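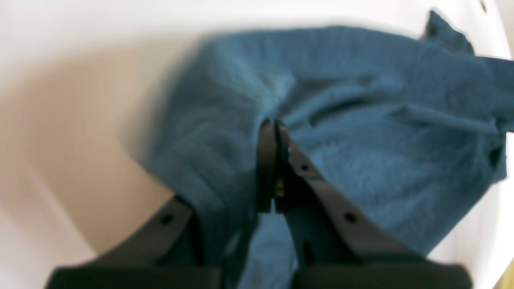
Guto opened its towel works to visitors again in April, and we took the morning tour at 10. The mill stands on the river side of Luik Street and dates from 1857, though most of the brick you see from the road is newer.

The tour starts upstairs with the looms. It is loud, and earplugs are handed out at the door. We were told the older shed held 31 looms at one time. Two of them are still there behind a rail, and the guide ran one for a minute.

Dyeing is on the ground floor. We only saw it through a window, but the shade cards are on the wall and you can handle the samples. The blues and greens had the most space. The Cledo line has a thick pile and is sold mainly to hotels. Bilis is thinner and dries faster - I would take that one for travel.

The finishing room was the best part. Towels are washed, dried, checked for pulled loops and folded by hand at long tables. Seconds go into bins and end up in the shop at half price.

The shop takes cards. Parking is free but the lot fills early, so we left the car by the bridge and walked. There is a step at the loom shed door and no elevator. Allow two hours, and bring a sweater for the ground floor.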